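Speaker notes, project Skavstead, part 2 of the talk
Speaker: Nouhaila Erraji (Wael Tawfik takes the questions on training)

Slide 5. Speak slowly here. Last time I lost people on this slide.

Remind them of the question: can one policy learn to place different objects in a bowl, if we never tell it what the object is? The policy receives only camera images and the position of the arm. There is no label and no model of the shape.

Say the number clearly: 2059 demonstrations, all recorded by teleoperation. Wael and I did most of them in July. We kept the same table and the same clear rails at its sides, so an object which rolls stays in reach.
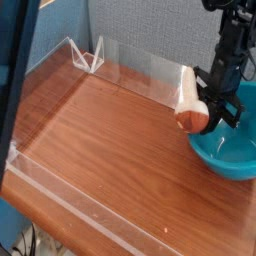

Slide 6. The difficulty is the moment before release. If the gripper opens too early, the object hits the rim. If it waits too long, the policy starts to hesitate and moves up and down over the bowl. We call this "the waiting problem" in the paper. Explain that the old version (Prolto) used a fixed height for release, and for long objects this height was wrong.

Our change is small. We predict the release as a separate output, and we train it with the last 2 seconds of each demonstration. Do not go into the loss function. There is a backup slide for it.

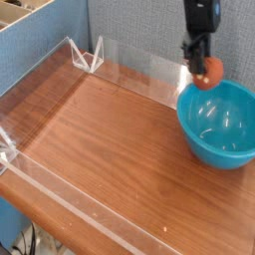 Gripper holding the ball over the rim of the bowl, before release.

Slide 7. Results. We ran 400 trials, with objects the policy did not see in training. The success rate is 76 percent. Pause here and let them read the table.

Be fair about the failures. Most of them are at the grasp, and our method does not help with the grasp. Some objects were held too near to one end, and they turned in the fingers on the way to the bowl.

If somebody asks about moving the bowl: we tested only small changes of position. Larger changes are planned with the group of Stitik.

Slide 8. Give the word to Wael. Drink water.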